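Notes on mapping a workplace before anyone signs anything. Written up from the Hullari warehouse campaign, where we got this wrong first time and had to start again. Numbered so people can reply to one bit.

1/ A workplace map is a list of every person in the bargaining unit, plus where they work, when they work, who they talk to and where they stand. If it lacks any of those it's a staff list. We had a staff list for the first 4 months and called it a map.

2/ Hullari has 200 people on site. Our first list had names for most of packing and hardly any for goods-in or nights. All of us on the organising group were from packing, days. The gaps in the list matched the gaps in the group exactly.

3/ Columns we ended up with: name, employer of record, department, shift, break slot, start year, languages, who they travel with, last one-to-one, who held it, assessment, next step. That's 12. Anything else went in the notes and mostly stayed unread.

4/ Employer of record matters more than we thought. Part of the site is directly employed, the rest come through Brandero on agency terms. Same floor, same hi-vis, different notice periods and different people to raise a grievance with. Put it near the front of the sheet.

5/ Assessment scale. We used 1 to 4. 1 = will ask others to act. 2 = will act if asked. 3 = undecided, or we don't know. 4 = against. Plenty of campaigns use five points. We found the extra point was used for people we liked and hadn't spoken to.

6/ An assessment is based on something the person did. "Seems sound" is a 3. "Moaned about the rota in the canteen" is a 3. "Signed the heating petition and got two others on their line to sign it" is a 1. When we rescored on this basis our count of 1s fell by more than half.

7/ Date every assessment. Ours go stale after 3 months and drop back to a 3 until someone has another conversation. This is unpopular at meetings as the sheet looks worse. It was worse before, with the old scores hiding it.

8/ Break slots. Draw these on paper, as a grid. Goods-in and packing share ten minutes of the second break and nothing else. All contact between those departments goes through those ten minutes or the bus. We'd been leaving it to chance.

9/ Travel. Lift shares and bus routes turned out to be the strongest social links on the site, well ahead of department. One lift share from the Tawfik estate held people from three shifts' worth of departments. None of that shows on a rota.

10/ Social leaders. Ask "who would you go to if your pay was wrong?" in every one-to-one and write down the answer. Don't ask who the leaders are, you get the loudest people or the line managers. The same few names came back again and again, and only one of them was in our group.

11/ Security. One sheet, one holder, one backup holder. Nothing on work phones or the work wifi. Other members see their own section only. Membership and union views are sensitive personal data in UK law, so record what you need and delete leavers.

12/ Don't keep notes on health, family or immigration status, even if people tell you. If it affects what they can safely do, write "check before asking" and leave it at that.
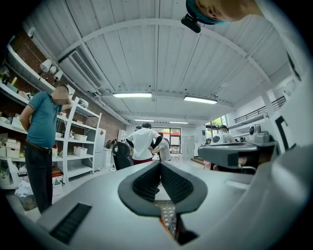
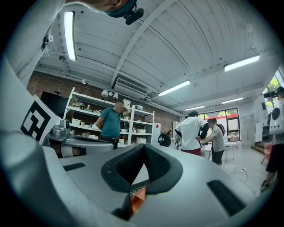
13/ Updating. We do it at the start of the meeting, aloud, section by section, before any other business. Left to the end it gets skipped. Each person reports the conversations they said they'd have, and whether they had them. No speeches about why not.

14/ Test the map with a small public action. In July we ran a petition on locker access. Prediction from the sheet, department by department, was written down beforehand and compared after. Packing was close. Nights was well off – we had two 1s there who didn't sign.

15/ The wrong predictions are the useful part. Go back to each one with a one-to-one and ask what happened. Both night workers said the petition had been handed round by someone they didn't trust. That was a map problem, and it's now in the notes column.

16/ The Zudari depot group have asked for our blank sheet. Happy to send it to anyone else in a live campaign, message me from a personal account. It's a plain spreadsheet with the scale definitions on the second tab.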